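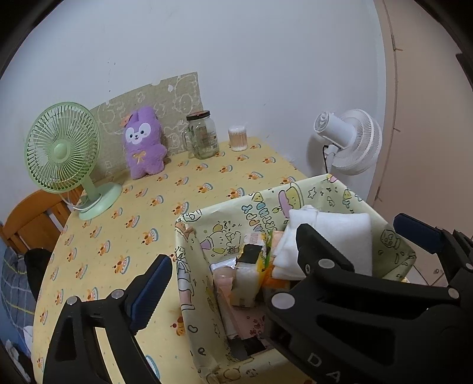
# What Is a Blockchain?

A blockchain is a list of records. Many computers keep a copy of the same list. The records are grouped into blocks, and each block is joined to the block before it.

## What is in a block?

A block holds three kinds of information:

- the payments made since the last block
- a code called a hash, worked out from everything in the block
- the hash of the block before it

If one number in an old block is changed, its hash changes too. The next block no longer matches, and the other computers reject the altered copy.

## A worked example

Suppose a digital coin is called Endden. Mia has 100 Endden and sends 39 to Leo. The steps are:

1. Mia's computer signs the payment with her private key, a long secret number.
2. The payment is sent to the other computers.
3. The computers check that Mia has at least 39 Endden.
4. The payment goes into a new block.

Mia now has 61 Endden. If the network has 1,000 computers, all 1,000 add the new block to their lists.

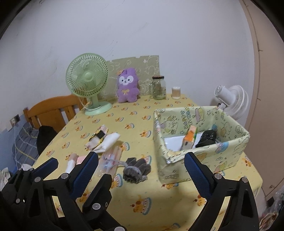

*An open box with cartoon-print paper, on a yellow tablecloth.*

## What is a wallet?

A digital wallet does not hold coins. It holds private keys. The coins are only entries in the list. A person who loses a private key cannot spend the coins that go with it, and a person who shares it may lose them to someone else.

## Words to know

**Hash:** a code made from data by a fixed set of rules.

**Network:** computers that are connected and exchange data.

**Private key:** a secret number used to sign payments.

*Text by Fahad Arain*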